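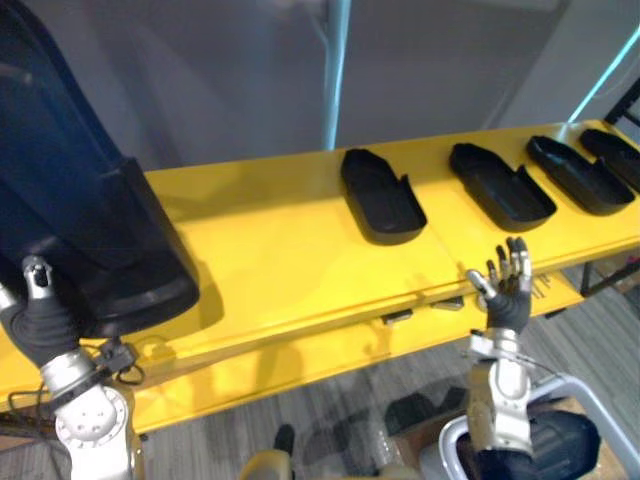 Figure 6.1 Black trays in a row on a yellow shelf.

Chapter 6
Distribution and Brand Reach in Consumer Goods

A packaged food maker can reach a national market in two ways. It can sell directly to retailers, or it can sell to wholesalers who supply the retailers. Most large producers use both. This chapter examines how the choice affects unit cost, shelf presence, and brand recognition.

Consider Zimden, a maker of canned soups and dried noodles. The company supplies 340 supermarkets from its own warehouse. Small stores are served by two wholesalers, Parketti and Coman, which buy in bulk and set their own delivery schedules. Direct sales account for 70 percent of revenue but only 40 percent of the outlets that carry the brand. 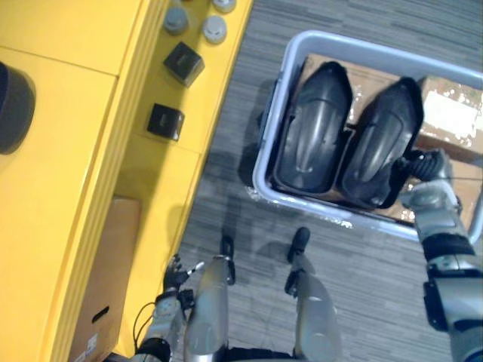

The difference between these two shares is called the coverage gap. A wide gap means that revenue depends on a small group of large buyers, who can press for lower prices when contracts are renewed. Section 6.2 shows how to calculate the gap from sales records. Section 6.3 applies the method to Bisance, a competitor that sells only through wholesalers.

Key terms: direct distribution, wholesale margin, coverage gap, listing fee.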